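Household Chemistry, Week 3: Hard Water and Why Your Soap Gives Up

Okay, picking up where we ran out of time. We'd gotten as far as saying that "hard" water is just water carrying a lot of dissolved calcium and magnesium, mostly picked up as it seeps through limestone. The Skemden wells are the ones I always use in this class because their numbers are so wild (618 milligrams per liter on the handout, and yes, I checked it twice!).

So what does all that calcium do? It grabs onto soap and makes a stubborn gray curd that won't dissolve. Your lather goes flat, you squirt in more, and now you've got more curd. Detergents were a big deal partly for this reason: most of them don't form that curd nearly as easily. 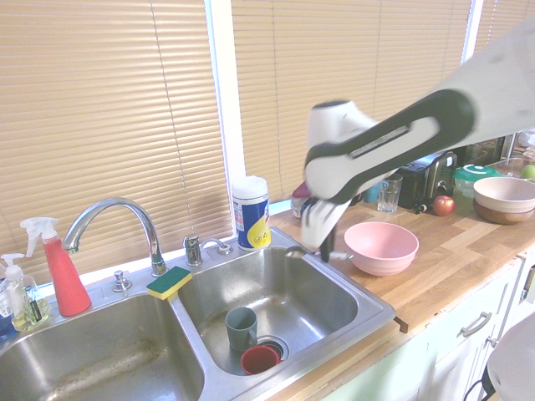
Then there's scale, the crusty white stuff. When hard water heats up or dries out, calcium carbonate gets left behind. Vinegar works on it because acid breaks carbonate apart and lets off carbon dioxide – that's the fizz. Please don't use it on marble, which is carbonate too (I learned this on my mother's windowsill).

For the lab in June you'll bring 2 water samples from different taps. Put 20 drops of soap solution in each jar, shake, and measure the foam after 3 minutes. If you live out by Teso or Osei, I'd love to have your water, so bring extra.

Reading: the Zustine packet, first half. Skip the part on ion exchange for now, we'll do softeners next time.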